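Altov Zweisitzer - Aufbau und Pflege
Kapitel 4: Aufstellen, Polster richten, Bezug bürsten

Stand 9/20/22, Bearbeitung: K. Sivakumar

4.1 Aufstellen
1. Karton flach hinlegen, Folie von Hand abziehen. Kein Messer!
2. Sofa zu zweit tragen, immer unten am Rahmen fassen. Nicht an den Armlehnen ziehen.
3. Auf Stein oder Fliesen: Filzgleiter (Teil 11) vorher aufkleben, fest andrücken.
4. Abstand zur Wand lassen, eine Handbreit reicht.

ACHTUNG: Auf poliertem Boden nie schieben. Anheben, absetzen, fertig.

4.2 Polster richten
1. Sitzkissen mit der flachen Hand von hinten nach vorne ausstreichen.
2. Rückenkissen seitlich aufklopfen, Kopfteil oben kurz durchkneten.
3. Raffungen am Heftpunkt so lassen - nicht glattziehen, die Naht reisst sonst aus.
4. Lose Zierkissen vor dem Bürsten runternehmen.

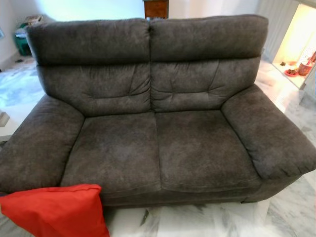 Abb. 7: Zweisitzer dunkelgrau, Bezug mit hellen und dunklen Stellen im Flor

Helle Streifen auf der Sitzfläche: meist nur Strichrichtung. Weiche Bürste, trocken, immer in eine Richtung. Geht der Streifen nicht weg, Abschnitt 4.3.

4.3 Flecken
1. Sofort abtupfen, nicht reiben.
2. Lauwarmes Wasser, weisses Tuch, erst an verdeckter Stelle testen.
3. Trocknen lassen, dann nochmal bürsten.

HINWEIS: Farbige Kissenhüllen könen abfärben, feucht nicht auf dem Bezug liegen lasen.

Ersatzgleiter: Bestell-Nr. 1775, über den Händler.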